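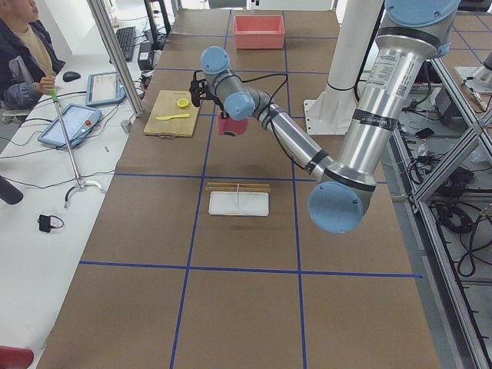 A student in last year's section objected that 1:3000 had to be the larger scale, because 3000 is the larger number, and several others agreed. Read the scale as a fraction instead. One divided by 1667 is more than one divided by 3000, so the 1:1667 map is the larger-scale map. It shows less ground on the same sheet, and shows it bigger.

Unit 4: Scale and Grid
Introductory Map Reading, October 2020

Both class maps cover the town of Verkbridge. The Tamer sheet is at 1:3000 and takes in the river and both bridges. The Hägglund sheet is at 1:1667, an odd figure that comes from drawing 100 meters as 6 centimeters. It covers the old town only.

Ground to map
Change the ground distance to centimeters, then divide by the second number of the scale.
Mill Road is 935 meters long, or 93,500 cm. On the Tamer sheet: 93,500 / 3000 = 31.2 cm.
Market Street is 129 meters long, or 12,900 cm. On the Hägglund sheet: 12,900 / 1667 = 7.7 cm.

Map to ground
Multiply the map distance by the second number, then change back to meters. For a curved road, lay a thread along the line and measure the thread.

Grid references
Give the easting first (how far across), then the northing (how far up). A four-figure reference names a whole square. A six-figure reference adds tenths and names a smaller square inside it. Estimate the tenths by eye unless you have a roamer card.

Common mistakes
Enlarging a map on a copier changes its scale, and the printed ratio is then wrong. The scale bar stretches with the map and can still be used.
The two sheets have different grid origins. Do not carry a reference from one to the other.

For next time
Read the Flemon booklet, sections 2 and 3. Bring a ruler marked in millimeters.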